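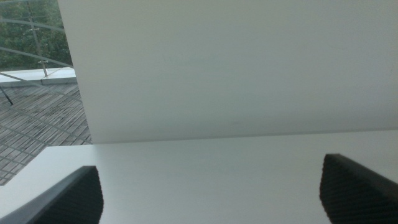

Mahlet Worku asked that the records room be checked before the town hall opens for the May board meeting, and she repeated in her note that the side exit "must open from inside without a key, every time, also when the meeting is in closed session."

Kedside Town Hall – Building Safety Checklist, Public Meetings

1. Side exit opens without key: YES
Comment: Tried three times. The door is heavy for an older person. Please adjust the closer.

2. Posted occupancy of meeting room: 100
Comment: 99 chairs are set out, and the board members sit on separate chairs. So we are over the limit when all are taken. Remove two rows.

3. Exit signs lit: PARTLY
Comment: The sign near the clerk's window is dark. I reported it to Abernathy Electric, work order 556. No answer yet.

4. Fire extinguishers, tag in date: YES
Comment: The one in the hallway stands behind the literature rack. Move the rack, not the extinguisher.

5. Records room locked, key signed out: NO
Comment: Key was in the door at 8:15 a.m. The personnel files are inside – this must be corrected before the hearing.

6. Ramp and handrail: YES
Comment: Small crack at the bottom, same size as last time.

7. Microphone cables taped down: NO
Comment: The tape does not hold on the new carpet. The clerk has a price of $800 from Gatavon for floor covers. I think it is too much, but a decision is for the board.

8. Emergency contact list posted: YES
Comment: The former commissioner is still on it. Please print a new one.

Items 3, 5 and 7 stay open. Second check at 5:30 p.m. on the meeting day.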